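# Keeping a white worktop clean

White and pale grey tops look smart for a week, then every mark shows. The advice below covers tables and benches with a smooth, slightly shiny surface, the sort used for sewing, models, homework and small repairs. If your top is oiled timber or natural stone, follow the maker's instructions instead.

## Clear it first

Take everything off before you start. Wiping round things leaves a ring of dust at the foot of each one, and the ring is harder to shift later. Put small items in a tray and stand the tray on a chair.

Brush crumbs and grit off with a soft hand brush. Grit dragged under a cloth makes fine scratches, and on a glossy top they catch the light.

## The weekly wipe

1. Fill a bowl with warm water and add a few drops of washing-up liquid.
2. Wring a microfibre cloth until it no longer drips.
3. Wipe in straight lines from the back edge to the front.
4. Rinse the cloth and go over the top again with plain water.
5. Dry with a clean tea towel.

Don't skip the drying. Most of the smears people complain of are soap that has dried on the surface. More soap makes them worse.

Look at the top from a low angle when you have finished, with the ceiling light on. Smudges that can't be seen from above show up well beside the reflection of the lamp. Move your head from side to side and go back over anything dull.
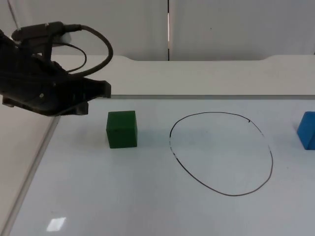 Specks are a separate job from smudges. Some are only dust and will lift with a dry cloth. If a speck stays put, lay a damp cloth over it for three minutes and rub gently with a fingertip through the cloth. For dried glue or paint, use the edge of an old plastic card held almost flat. Never use a knife.

## Marks that won't move

**Pencil:** a white rubber, then a damp cloth.

**Ballpoint:** a little surgical spirit on cotton wool. Try it on the underside first and open a window.

**Scuffs from blocks, boxes and tins:** a paste of bicarbonate of soda and water, rubbed lightly. Rinse well. Don't do this often on a glossy top, as it will dull the shine in the end.

**Sticky labels:** cooking oil, left for ten minutes, then washing-up liquid to get rid of the oil.

## Edges

Dirt gathers where an edge strip meets the top. Run a dry, soft toothbrush along the join once a month, then wipe. Keep water out of the join. If the strip has begun to lift, glue it down and tape it overnight before you wash the top again.

## Day to day

Felt pads under anything heavy save a lot of scrubbing. Veerle Aerts wrote in to recommend a cork mat for hot glue guns, and an old place mat does the same job. Give the top a dry wipe at the end of the day and the weekly clean will be quick.

Next page: cleaning cutting mats. The December page will deal with candle wax.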